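Rustthorpe Supper Club, notes from the clearing-up meeting, 3rd August

We met at the Whitfield hall at 4 and, as usual, spent the first while catching up before anybody got to the agenda. Apologies were received from the Trarkmont side, who were missed. The February notes were read and agreed.

1. The white table and the bin 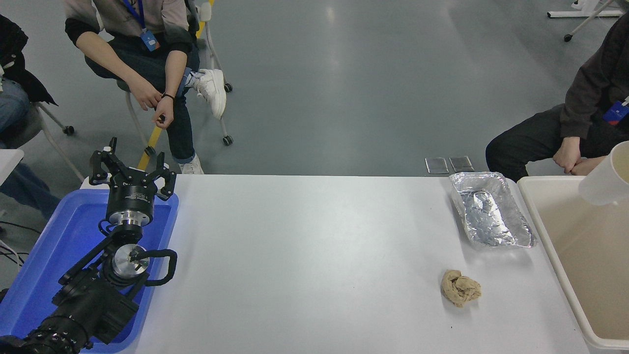
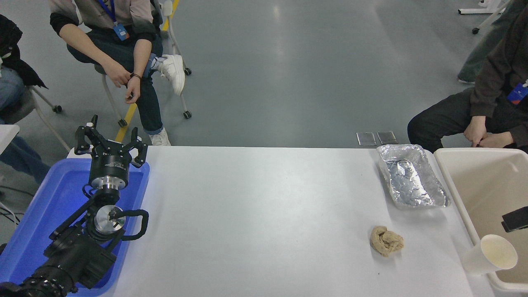
Foil tray, cloth and cream bin, as discussed under this item.

We had a good long talk on how the table ought to be left at the end of an evening, and it was a friendlier talk than last time! Agreed that foil trays get scraped, rinsed and stacked if they're fit to use again, and go in the bin if they're too bent. Cloths are to be taken home and washed, please, and not left for the next group. Paper cups go right down into the bin. The table gets a wipe last of all, corners included.

2. Supplies

The Geltance order came to $605, which made a few of us wince, but it does cover the trays right through to February. We have 80 cups left over from the summer supper and will use those up first.

3. Any other business

The hall would like the key back the same night. Somebody asked for a second tea towel rail, and we were all warmly in favor. Carried over to next time, along with the question of the squeaky door.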